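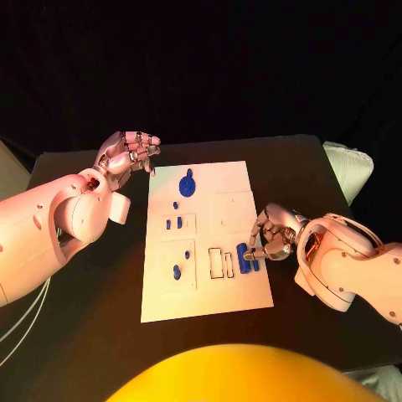 Guten Morgen zusammen, schön, dass so viele den Weg nach oben gefunden haben. (Kurz warten, bis die Tür zu ist. Wasser steht links.)

Ich freue mich wirklich sehr, heute über ein Thema zu sprechen, bei dem die meisten Leute, wenn ich es beim Abendessen erwähne, höflich nach dem Salz fragen: Prüfregeln für zweiarmige Roboter an Steck- und Fügeaufgaben. Ich verspreche, dass wir rechtzeitig zur Kaffeepause fertig sind, und ich verspreche auch, dass ich keine Normnummern vorlese.

Zum Hintergrund, für alle, die im April nicht dabei waren: Wir haben bei Wisum eine Hausregel für solche Prüfungen geschrieben, in der aktuellen Fassung sind es 17 Punkte. Angefangen haben wir mit deutlich mehr, und Ingrid Pennington hat uns in einer sehr geduldigen Woche beigebracht, dass eine Regel, die am Arbeitsplatz niemand liest, eben auch nicht gilt. Ingrid, falls du hinten sitzt: danke dafür! (Winken.)

Auf der Folie sehen Sie beide Arme am Brett, die linke Hand offen über der Ecke, die rechte mit Zeige- und Mittelfinger an einem kleinen blauen Teil. Lassen Sie das Bild ruhig stehen, ich komme gleich noch zweimal darauf zurück.

Erster Block, der Aufbau. Punkt 2 der Hausregel sagt, dass die Ausgangslage jedes losen Teils vor dem Lauf notiert wird, und zwar auch die Orientierung, also liegend oder stehend. Das klingt pedantisch, ich weiß. Aber schauen Sie sich den größeren Zylinder rechts auf dem Brett an, der liegt auf der Seite. Ein liegender Zylinder muss womöglich erst aufgerichtet werden, und das ist eine ganz andere Aufgabe als das bloße Umsetzen. Wenn im Protokoll dann nur »Zylinder, rechts« steht, können wir zwei Läufe nicht vergleichen, so gern wir das auch täten. (Hier die Anekdote mit den vertauschten Protokollbögen, aber nur die kurze Fassung.)

Zum Aufbau gehört auch der Untergrund. Wir empfehlen einen klaren Kontrast zwischen Teilen, Brett und Tisch, so wie hier mit Blau auf Weiß auf Dunkel. Wer mit Layug auswertet, kennt das Problem mit den Schatten an den Plattenkanten, und bei Anel haben sie dafür inzwischen ein eigenes Beiblatt zur Beleuchtung. Das können Sie sich nachher bei mir anschauen, ich habe es in der Mappe.

Zweiter Block, und der liegt mir besonders am Herzen: der wartende Arm. Wir reden in diesem Fach furchtbar gern über den Arm, der gerade etwas tut, und ein bisschen ungern über den anderen. In unserer Regel hat auch der wartende Arm eine festgelegte Haltung. Die Finger sind frei, die Hand ist angehoben und berührt weder Brett noch Teile. Wo genau sie steht, darf jedes Team selbst bestimmen, es muss nur vor dem Lauf aufgeschrieben sein und bis zum Ende so bleiben. Bei Skarurex wollte man das anfangs lockerer handhaben, und wir haben lange und, ich darf das sagen, recht herzlich darüber gestritten. Inzwischen stehen dort dieselben 2 Sätze im Handbuch wie bei uns.

Dann die Kabel. (Zurück auf die Folie zeigen, rechter Arm, oberhalb vom Handgelenk.) Da läuft ein dünnes Kabel in einer Schlaufe über den Arm. Eine Schlaufe darf sein, das Gelenk braucht ja Spielraum. Verlangt wird, dass man sie vor dem ersten Lauf einmal durch den gesamten Bewegungsbereich fährt, langsam, mit einer Person am Halt. Bitte machen Sie das auch dann, wenn der Aufbau vom Vortag stammt und Sie sicher sind, dass alles passt. Gerade dann.

Dritter Block, die Bewertung. Ein Teil zählt als eingesetzt, wenn es ohne Fingerkontakt in seiner Aufnahme bleibt. Solange die Fingerspitzen noch anliegen, wird nichts gewertet, auch wenn es schon sehr schön aussieht und das halbe Team klatscht. Leere Aufnahmen werden ebenfalls einzeln protokolliert, nicht bloß die gefüllten.

(Falls die Zeit knapp wird: den Teil zur Kalibrierung überspringen und auf den Ausdruck verweisen.)

Bevor ich Ihre Fragen sammle, noch eine Bitte: Wenn Sie die Regel bei sich ausprobieren, schicken Sie uns auch die Läufe, die schiefgegangen sind, gern mit den handschriftlichen Randnotizen. Die Ausdrucke liegen vorne neben dem Beamer, und das Mikrofon beginnt in der zweiten Reihe.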